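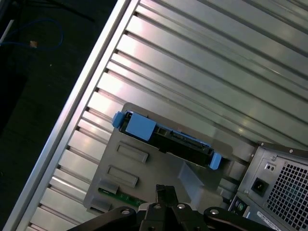 Ribbed aluminum, blue cable top left

Refurb desktops from Undetti – worth it or not?

tallowbridge
Posted in Buying Advice, March

Our office has to replace 26 desktops and the boss found Undetti, who sell "certified refurbished" machines with a 2 year warranty. The price is 40 percent under what we paid last time. I don't trust it. The word "certified" shows up all over their site and I can't find a single line that says who does the certifying or what they check. Has anyone here bought from them in any quantity?

ferncutter9
Re: Refurb desktops from Undetti

We bought from them last year for the Drelorberg branch. No complaints. They boot, they're quiet, people stopped asking me for new ones. I think you're overthinking it.

tallowbridge
Re: Refurb desktops from Undetti

How many, and how old were the drives? "They boot" is a low bar. My toaster boots.

ferncutter9
Re: Refurb desktops from Undetti

Twelve. Didn't look at the drives. Why would I, they work.

old_molex
Re: Refurb desktops from Undetti

Well, that's the whole problem with refurb in one post. Drives are the part with hours on them. A case can be wiped down and a fan swapped, but a drive that ran in a call center for five years has still run in a call center for five years. 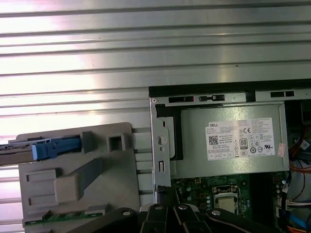 Ask them for the power-on hours on every drive, in writing, before you pay. If they say "tested" and leave it at that, walk. I asked Jikumano the same thing a while back and got a spreadsheet the same afternoon. Two of the drives on it were over my limit and they swapped them without a fight. I'm not saying Jikumano are saints, their shipping is a mess and one box came to me with the side panel rattling around. But they answered.

pennyweight
Re: Refurb desktops from Undetti

Counterpoint: hours don't tell you much. I've had drives die in the first week and others go on forever. I'd care more about what the warranty covers. Read the bit about labor. The last place I dealt with had a great warranty as long as you mailed the entire tower back at your own cost.

old_molex
Re: Refurb desktops from Undetti

Hours tell you something. Do you buy cars without looking at the odometer?

pennyweight
Re: Refurb desktops from Undetti

I buy cars with a mechanic's report. And odometers get rolled back, and so do drive counters, so your spreadsheet is only as good as the guy who typed it.

tallowbridge
Re: Refurb desktops from Undetti

OK, so I called. Got a friendly person who told me every unit goes through an "80 point inspection." I asked for the list. She said it was internal. I asked if drive hours were on the list and she said she'd check and email me. That was 10 in the morning and I have nothing yet.

I don't see how you get to 80 unless you count each rubber foot. 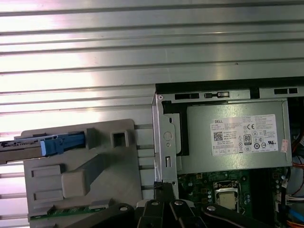 I also asked about the warranty, thanks pennyweight. Drives are covered for the first 90 days only. After that the two years is for the board and the power supply. It's on the site too, once you know to go looking, down on the returns page in gray text.

ferncutter9
Re: Refurb desktops from Undetti

Huh. I didn't know that about the drives. Still, new drives are cheap. Buy the boxes, put your own drives in, done. You'd still come out ahead.

old_molex
Re: Refurb desktops from Undetti

Not by much once you pay somebody to swap and reimage 26 of them. Run the numbers with the labor in there.

sorensen_st_annex
Re: Refurb desktops from Undetti

We're the Sorensen Street library annex, and we did what ferncutter9 says. It was fine, but it ate most of two weeks and a few of the cases used odd mounting brackets that didn't want to let go of the old drive. Order one unit first and take it apart before you commit.

tallowbridge
Re: Refurb desktops from Undetti

One unit first is fair. I'll put that to the boss. My guess is he'll say the sale price ends this month, which I notice it also did last month.

pennyweight
Re: Refurb desktops from Undetti

Get the labor part in writing too.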